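Leidy Tamayo
People keep asking me whether a machine can do the laundry yet. I ran the back room at a wash-and-fold for years, so I have opinions. Thread.

Washing and drying were solved before I was born. Folding is the part that still eats the day. At Tumside we logged 3,041 shirts in April and every one of them was folded by a person.

A shirt has no fixed shape. You pick it up and it turns into something else. A box on a conveyor stays a box, so the box people got their machines first.

A new hire folds badly on the first morning and fine by the afternoon. Nobody had to teach them what a sleeve is.

Where the work stands, with two arms and one blue shirt:

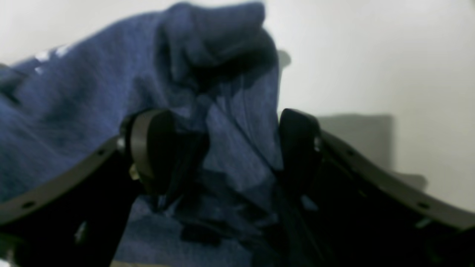
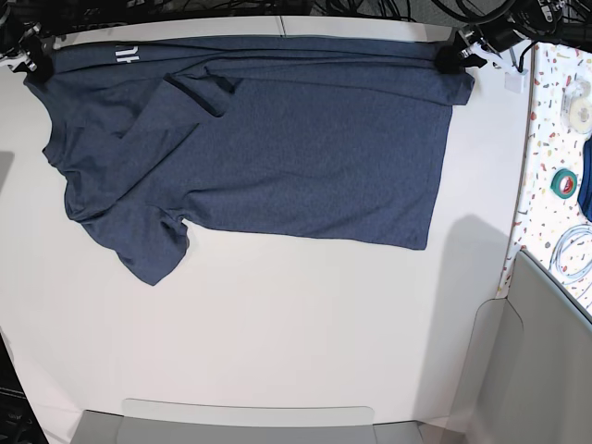
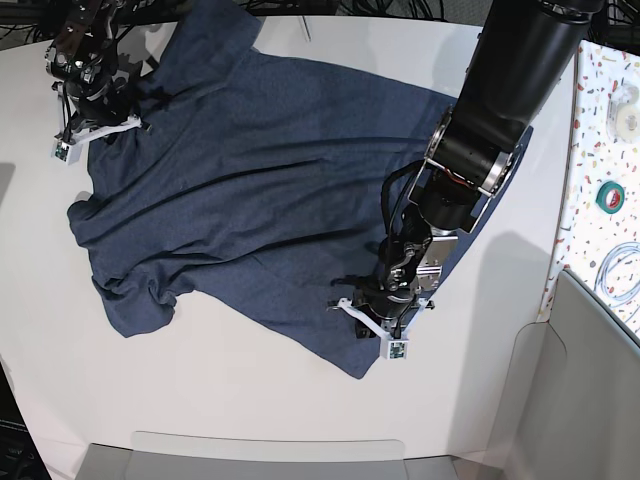
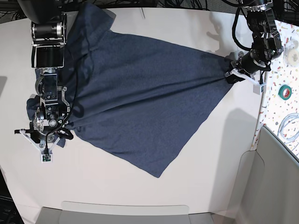
The hard step is before the fold. You have to find the two points to hold. Get those right and the rest is mostly moving your hands together. Get them wrong and you have to start over.

I can find a shoulder seam by feel while I'm talking to a customer. A machine has to work it out from what it can see, and half the shirt is usually under the other half.

Second problem is letting go. Fabric drags when you release it. People smooth it with the side of the hand without thinking. Watch anyone at a folding table and count how often they do that. It's most of the job.

Speed. Our good folders did a T-shirt in 4 seconds on a board. I don't need a machine to match that. If it ran all night at a tenth of the speed I'd take it, as long as I didn't have to stand next to it.

Standing next to it is the real cost. We tried a Sturkeck feeder for flat sheets. It handled 533 sheets the first week and somebody had to clear it by hand most shifts. We sent it back.

To be fair to Sturkeck, towels went through it fine. Towels are rectangles and they're all the same size if you buy them that way. If you run a gym or a hotel, you're closer to this than I am.

For a house I'd say no, not yet. A family load has socks, a bra, a fitted sheet and one kid's shirt inside out. I'd want to see a machine turn that shirt right side out before I cleared a space for it.

For a shop, maybe one product at a time. Same shirt, same size, same table. I'd pay for that today if the price was sane.

Replies are open. If you work a folding table, tell me what you'd hand off first. Mine is scrub pants.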